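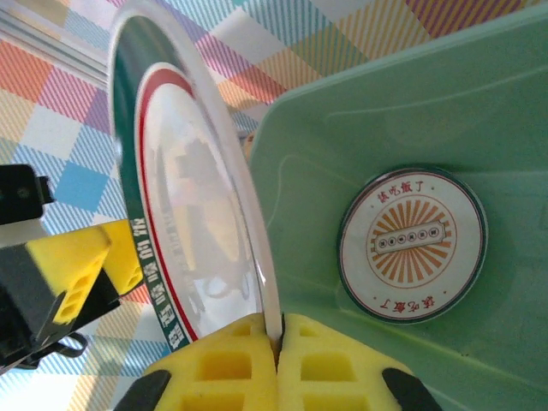 What does a dinner plate with writing on it do for a household? It gets people to the table, according to Musbridge, and after that they're on their own.

GROSTDEN - Musbridge, the housewares shop on Ellis Street, will open a September display given over entirely to dishes that talk. The words come printed on plates, bowls, mugs and the odd serving tray, and most of them concern food, lateness or both.

The idea began with the Chinese phrase 该吃饭了, which means "it's time to eat" and which any parent in any language has shouted up a staircase. Shanthi Nanayakkara, who buys tableware for the shop, saw it on a round label with a dark green border and red lettering, and wanted it on a shelf by the end of the week. It took five months.

"I have called my family to dinner for years with very mixed results," Nanayakkara said. "I don't expect a plate to do better. But it can take a turn."

The display runs to 817 pieces, all of them for sale and none of them behind glass. Clear plates with printed rims get a wall to themselves. Shoppers are welcome to pick things up, turn them over and read the parts that run around the edge, which may call for some tilting of the head. Cards next to each group give the wording in English, checked by Asmaa Ragab, who also corrected two translations that would have made the soup bowls rude.

A washing-up corner at the back of the shop will cover the care of printed dishes. Emlyn Jenkins will be at the sink at 6 p.m. on opening night with a plastic tub, a soft cloth and strong views on scouring pads. His advice fits on a card: wash by hand, skip the steel wool, dry before stacking. He will say it at greater length.

"People ask me if the writing comes off," Jenkins said. "I ask them what they've been doing to it."

The display moves to the Musbridge store in Dravbridge once the Grostden run ends. Admission is free. Dishes broken by visitors will be swept up without comment and charged at the full price.

Press contact: Berwyn Phillips, Musbridge, Ellis Street, Grostden. Review samples are available on request and should come back clean.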